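# The Rule About the Red Box 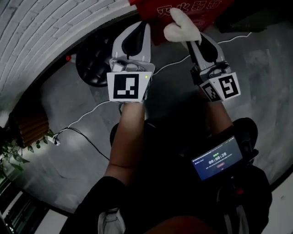

*A gripper in each hand, the fire extinguisher box close by.*

The folks at Adton keep a house rulebook for their hand-held gripper crews, and I'll admit I read all 37 pages of it over one very long coffee (two, really!). My favorite rule is among the plainest: safety gear stays reachable, whatever the task. Cables come next, and after that, breaks. Nistor borrowed the whole thing in March and added a page on shoes.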